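Pushing Blocks With Plain Words: Corey Harawira on the Findov Planner
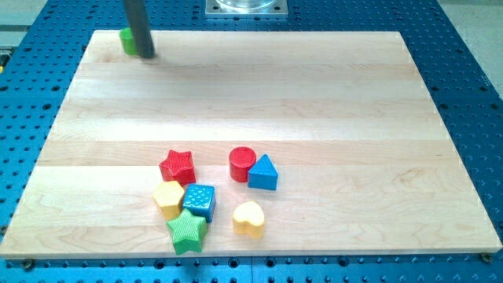

From sentence to motion

Corey Harawira writes the planning layer at Findov, the part of the software that takes a typed instruction and decides where a rod-shaped tool should go next. The test bench is a maple board with colored blocks on it: stars, a heart, a cube, a hexagon and so on.

"People ask why we don't use a gripper," he says. "Pushing is harder to plan. A block turns when you touch it off center, and then your next move is wrong."

The planner replans 5 times a second. Each cycle, perception returns a position and heading for every block, and the planner scores short pushes against the instruction. Harawira wrote the first version in April with Ludivine Picard, who handles perception.

Where it goes wrong

Blocks that touch are the main problem. "When a hexagon and a cube sit side by side, the tracker used to merge them," Picard says. "Different colors helped. Two of the same color was bad for months."

They keep a log of failed pushes, now at 662 entries. Harawira reads it before changing any cost term – a habit he picked up at Starnier, his last job. Most entries come down to contact: the tool reaches one block by brushing another.

What comes next

The team is splitting the planner into 2 processes, so a slow search can't hold up the controller. "The controller should never wait for me," Harawira says. Picard wants the replay viewer rewritten first. They haven't settled it.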